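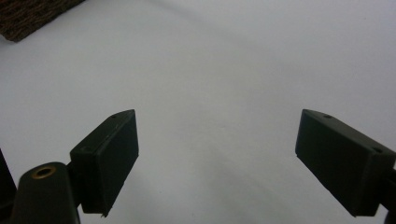

The Case for the Plain White Table

Institutions that serve food have grown careless about the surface on which they serve it. This essay argues for the return of the plain white covering, cloth or paper, to the shared dining rooms of residential colleges, retirement communities and training centers. The writer managed the dining rooms at Bremitz House for 6 years and does not claim to be neutral.

The prevailing practice is well known. A contractor proposes printed placemats, a patterned vinyl cover, or a bare tabletop with a decorative finish. Each is presented as practical. The pattern hides stains, the vinyl can be wiped, the bare top requires no laundering. These claims are correct as far as they go, and they explain why most operating budgets now contain no line for table linen at all.

The difficulty lies in the first of them. A surface chosen for its ability to hide stains will, in time, be a surface with stains on it. Staff working quickly between breakfast and lunch clean what they can see. At Bremitz House the patterned covers were in use for two winters, and when they were taken up the undersides and seams were in a condition that no one on the staff would have accepted on a plate. No individual had been negligent. The covers had done what they were purchased to do.

White permits no such arrangement. A ring from a cup shows at once, and so does a crumb. The covering is either fit for the next guest or it must be changed, and a new employee can make that judgment on the first morning without a checklist. Dagmar Zelenák, who supervised the morning shift, opposed the change when it was proposed and later asked that it be extended to the side tables.

There is also the matter of what is placed on the table. A plain ground allows ordinary things to be seen properly. Set a piece of coarse brown weave against it, a bread basket or a rough mat, and the texture of every strand is apparent. The same piece on a floral print is lost. Institutions spend considerable sums on centerpieces intended to make a room feel cared for, when a large expanse of white and one honest object near the edge would serve better. The empty part of the table deserves some defense as well. Residents need somewhere to put a newspaper, an elbow or a second cup, and a table already filled by its decorations does not offer it.

Objections have been raised, and they should be answered in good faith.

The first is cost. Leopoldo Ventura, in a memorandum prepared when the Gasbridge dining hall considered the same question, observed that linen must be bought, washed, stored and eventually replaced. He was right, and facilities without their own laundry should probably use paper. Paper from a roll, cut to length and laid with a modest overhang, is respectable. It need not be heavy. It should not be printed with a border, a motto or the name of the institution.

The second objection is that white is cold and recalls the hospital. This concern was expressed most firmly by Edith Urrego, a resident of long standing, and it should not be dismissed. The answer is found in the lighting. Under a bright overhead tube, white is indeed unforgiving. Under a lamp or beside a window, it takes soft shadow, and a slight crease in the cloth is enough to give it some life. For that reason this writer does not favor pressing tablecloths to a perfect flatness. A gentle fold left by storage does no harm, and the labor saved may be spent on the glassware.

The third objection is glare, which troubles some older diners. A slightly off-white cloth, or a dull finish in place of a glossy one, is a reasonable accommodation. A darker plate also helps those who have trouble telling a pale dish from a pale table. Such adjustments can be made table by table, on request.

Managers who remain doubtful are advised to begin with 5 tables through the month of December, when dining rooms are full and every weakness in a table covering becomes evident. The covers should be changed whenever they are marked, and a record kept of the number used. That record, together with the remarks of the residents, will be of more use in the next budget discussion than any supplier's catalog.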